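How to Set Up a Snack Bin That Stays Sorted

By Bradley Tapley, August 2022

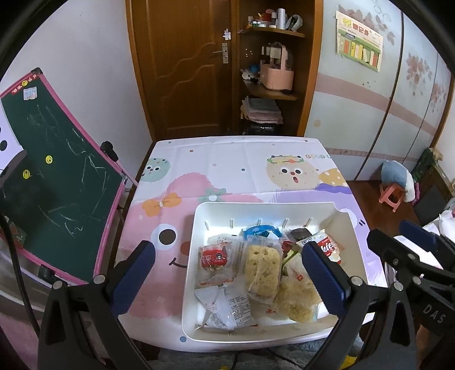 I used to keep our snacks in the cabinet over the fridge, in the bags they came home in, and every week I'd find half a sleeve of crackers squashed under something heavy. So I moved the whole lot into one open bin on the table and I'm never going back! It took me an evening to get right, mostly from doing the steps in the wrong order the first time.

What you need

One plastic bin, open on top, low enough that you can see the bottom without leaning over it. Mine has ribs down the inside and rounded corners (easy to wipe, crumbs don't get wedged in). You also want a damp cloth, a marker, and a couple of binder clips.

Step 1. Dump everything out

All of it, from the cabinet, the tote bag by the door, your coat pockets. I did mine straight onto the cartoon tablecloth, which shakes out nicely over the sink afterward. Toss any empty wrappers as you go. I found 2 granola bars from a hiking trip to Hastberg that I'd rather not discuss.

Step 2. Check the dates

Read the small print on every packet. A lot of imported snacks put the production date on the wrapper and then a shelf life in months, so you have to do the math yourself — I write the final month on the packet in marker so I only do it once. Anything marked September goes on top.

Step 3. Split up the fragile stuff

Crackers, crumbly cakes and thin cookies go in last. If you've got big multipacks, open them and put in only a few of the single packets. The rest can live in the cabinet. A bin that's packed to the rim turns into a digging contest, and the crackers always lose.

Step 4. Fill it

Taller packets lean against the far wall, flat ones go in the middle, and little things like candies go in a front corner where you can get at them. I tried dividers (cardboard, cut from a Rudeck shoe box) and took them out after 2 days. With single-serve packets you really don't need them, you just want to see the colors and grab the one you like.

Step 5. Clip what's open

Fold the top over twice, squeeze the air out, clip it. If it's already gone soft, five minutes in a low oven will usually bring a plain cracker back, but don't try it with anything cream-filled. I made that mistake and the baking sheet still smells like vanilla.

Once a month I tip everything out again, wipe the bin and let it dry completely before refilling. Keep it out of direct sun too, especially if there's chocolate in there.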